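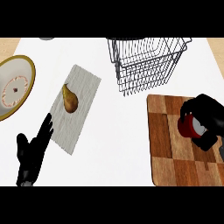

Cahier d'atelier, banc bimanuel, 10 septembre 2022

Reprise du simulateur après la pause d'août. Objectif de la séance : valider la chaîne complète table + deux mains avant de rebrancher quoi que ce soit sur le banc réel. Version de scène : Tivdale 19. Contrôleur inchangé depuis juillet, sauf les limites de couple des pouces, abaissées par B. Kollár.

Disposition chargée : bol à gauche, set de table en biais avec la poire dessus, panier en fil métallique, planche à découper à damier à droite. Main gauche ouverte, main droite sur le cylindre rouge. Vue de dessus, bandes noires en haut et en bas : le rendu sort toujours au mauvais format. Le recadrage se fait à la lecture, donc aucun effet sur les poses, mais il faudra corriger le rapport largeur/hauteur dans le fichier caméra. Le panier touche la bande du haut, le bol sort à gauche. Reculer la caméra virtuelle ou resserrer la disposition. Je préfère la première solution, la seconde oblige à refaire les zones de collision.

Paramètres de départ
Pas de calcul : 2 ms
Itérations du solveur de contact : 19
Frottement doigt/cylindre : 0,9
Frottement doigt/poire : 0,6
Masse du cylindre : 303 g
Durée maximale d'un essai : 900 pas de commande

Main droite. Prise du cylindre par le dessus et les côtés, planche comme appui. Premier essai : glissement lent dans l'axe, visible sur la courbe de position dès la fermeture complète. Ce n'est pas le couple, les doigts sont en butée de consigne. Le maillage de collision du cylindre était resté en version simplifiée, à huit faces. Deux doigts portaient sur une arête et les autres à plat. Remplacé par une primitive cylindrique. Deuxième essai : dérive supprimée, temps de calcul en légère baisse, ce que je n'attendais pas.

À noter pour Jelínek : ne plus exporter les objets de révolution en maillage. Primitive chaque fois que la forme le permet.

Main gauche. Approche de la poire depuis le bas de la table, doigts tendus et un peu écartés, pouce dégagé. La trajectoire passe au-dessus du coin inférieur du set. Avec la hauteur de consigne actuelle, le bout du majeur accroche le set au troisième essai et la main se bloque. Relevé le point de passage de 15 mm. Plus de contact sur les essais suivants, mais la fermeture commence alors trop haut et le pouce arrive sur le col de la poire, côté étroit, au lieu du flanc. La poire pivote et roule vers le bord du set.

Deux pistes :
- ajouter un second point de passage à la verticale de la partie large, puis descendre ;
- orienter le poignet selon l'axe de la poire avant l'approche.

Kollár est pour la seconde. L'axe se calcule facilement ici, la pose de l'objet étant connue. Sur le banc réel il faudra l'estimer, et l'estimation actuelle hésite de 180 degrés entre la queue et la base. Je commence par le point de passage.

Panier. Collision approchée par cinq plaques pleines (fond et côtés). Correct pour un dépôt par le dessus, faux si un doigt doit passer entre les fils. Laissé tel quel. Les ombres des fils sur la table blanche, fines et un peu floues, suffisent à gêner la segmentation : Stuvari les classe par endroits comme partie de l'objet. Adoucir la source principale ou ajouter un terme ambiant. À tester séparément, sans toucher au reste.

Planche. Le damier de bois à plusieurs teintes ne pose aucun problème de détection. En revanche la hauteur du dessus était fausse de 4 mm dans le fichier de scène, visuel et collision décalés. La main droite semblait flotter. Corrigé.

Journal : 2 390 lignes pour la séance, dont une bonne partie d'avertissements identiques du module Naster sur la limite de vitesse du poignet droit. Avertissement sans conséquence tant que la consigne est filtrée. Le filtre a été vérifié, il est actif. Passer le message en niveau débogage, on ne lit plus rien d'autre.

Banc réel. Pas mis sous tension. Le connecteur du poignet gauche attend toujours son serre-câble, pièce à réimprimer avec 0,3 mm de jeu en plus. L'ancienne a fendu au montage. Table blanche à revisser côté fenêtre avant étalonnage.

Reste à faire
Format du rendu et recul caméra.
Second point de passage, main gauche, puis série complète sur la poire.
Dépôt du cylindre dans le panier, mains découplées d'abord.
Serre-câble (Kollár).
Archiver la scène sous Tivdale 20 une fois la hauteur de planche contrôlée sur les autres dispositions.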